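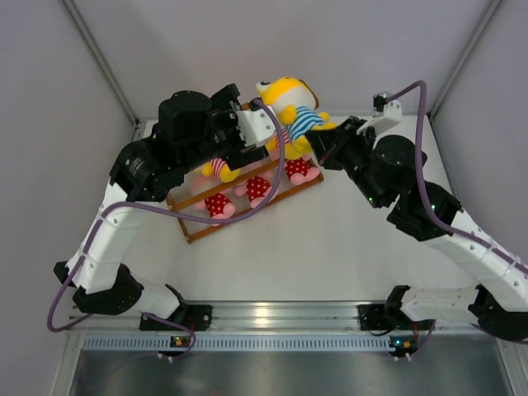 4. Running the toy tray demonstration

Visitors love this one, so give it a good spot in the open day programme! Each run takes 12 minutes with time left over for questions, and we suggest a fresh group every 30 minutes.

Before the doors open

1. Switch on the Eltero and let both arms finish their start-up check. Keep your hands outside the enclosure until they stop.

2. Look along each purple cable from gripper to base. It should hang in an easy loop with room to move. If a cable is caught under the tray, switch off first and then free it.

3. Place the wooden tray near the middle of the white tabletop, where both grippers can get at it. A slight angle is fine.

4. Put the plush toys in the tray. Let them overlap a bit - a jumble is far more fun to watch than a tidy row.

Note: Use soft toys only for this program. The grip setting is too light for anything hard or heavy.

With your visitors

5. Ask everyone to stand behind the floor line, small children at the front.

6. Choose PLUSH from the menu and press Start. The arms come in from both sides and work on a toy together, one gripper to the left of it and one to the right. This is the moment to stop talking and let people look!

7. If a toy slips, leave it. The arms will try again, and the second go often gets the biggest cheer of the day.

8. Press Pause before you answer long questions. The arms hold their position, so visitors can have a good look at the black joints and follow the cables along the white segments.

CAUTION: Pause does not cut the power. Never reach into the tray while the arms are paused. Press Stop, wait for the arms to settle, then switch off at the main switch.

Changing groups

9. Press Home between groups and check the cables again as in step 2.

10. After the last group, switch off and take the toys out. For storage of the tray, see page 21.

Kultville set-up guide, May 1, 2019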